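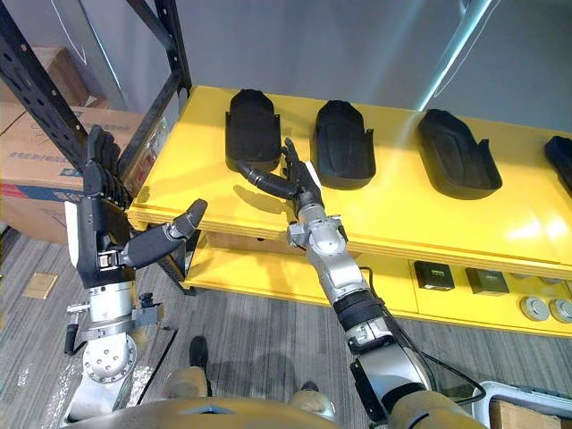
Shelf cell, Friday: house rules for hands near fixtures, second pass

Okay, so I promised Bonifacio I'd write this down properly before we both forget what we agreed on, and I have most of a coffee left, so let's go.

Task is still the shoe trays on the yellow top shelf. We've been arguing all week over what counts as a "clean start" for a run, and I think we finally have something we can both live with. The start pose is right hand hovering just over the front edge of the top board, fingers a little spread, thumb toward the first tray, and no contact with anything. Left hand stays up by the rack upright. If either hand is touching at the start, the run gets thrown out. No "well, it was barely touching." I threw out 9 runs under that rule this week and two of them were my favorites, so believe me, I feel it!

Hover height. The Nustgate write-up we inherited says to set it by eye, and I'd like us to stop doing that. Bonifacio cut a spacer block and it lives in the drawer under the monitor now. Slide it under the fingertips, pull it out, log it. The shadow on the board is a nice sanity check (the shadow sneaks out from under the hand as the hand goes up) but it moves with the light too, so please don't write "shadow looked fine" in the height column. You know who you are. It was me.

Tray order. Number from the rack upright outward, always, as seen from the robot's side. Tray one is the one nearest the upright. I know the Vorkia sheets number them the other way and I know that's how the old scripts did it. I changed the scripts. Run 2277 is the last one with the old numbering, and anything after that is upright-outward. If you compare across that line and don't flip the labels you'll get a very exciting result that is garbage.

Toe ends toward the wall. Small angles are fine, we want some variety, and a tray that's a bit skewed can stay skewed. Just don't straighten it between attempts in the same set. Either it's part of the set or you start a new set.

Lower shelf. Leave it alone during a set. The two black devices and the silver discs are background for this task, and if they wander around between runs I can't tell what the vision side is reacting to. If you need one of them for something else, finish the set, take it, and write down that you took it.

Cable. Keep slack in the right arm cable, enough for a proper hanging loop with the arm stretched out over the board. Before each set I now do one slow reach with the arm to the far tray and back, with my eyes on the cable and nothing else. Takes a minute. I used to watch the hand during that reach, like everybody does, and I'd miss the loop completely.

Floor. Legs and feet get a clear patch of carpet in every direction they could shift. Crates and loose bits move back before power goes on. I'd like to tape a line for this but the tape won't stick to the carpet tile, so if anyone has a better idea, please. (Skollus mats? Too thick, I think, but I haven't tried.)

People. One person on the stop button, one person on the trays, and those are never the same person. Hands come off the shelf before the word "ready" gets said, and only the tray person says it. We had a mix-up on Friday morning where we both said it at once, and then we both laughed, and then I wrote this paragraph.

Still open: do we pause for a joint warm-up after lunch or only first thing? I lean toward both. Limit is 2000 cycles between fastener checks on the wrists, carried over from the Arroyo rig. I have no idea who picked that number, but it stays until we have a better one.

Next up, write the tray-swap procedure. Also find my good marker.

Comments (3)

Imtiaz Chowdhury: Agree on the numbering, finally. Can you put the 2277 note at the top of the data folder too? I only read this page when something's already wrong.

Bonifacio Villalobos: Spacer block goes back in the DRAWER. I found it in the kitchen.

Imtiaz Chowdhury: +1 for warm-up after lunch.

Shelf cell notebook | Questions: ask at the bench or leave a comment | Back to top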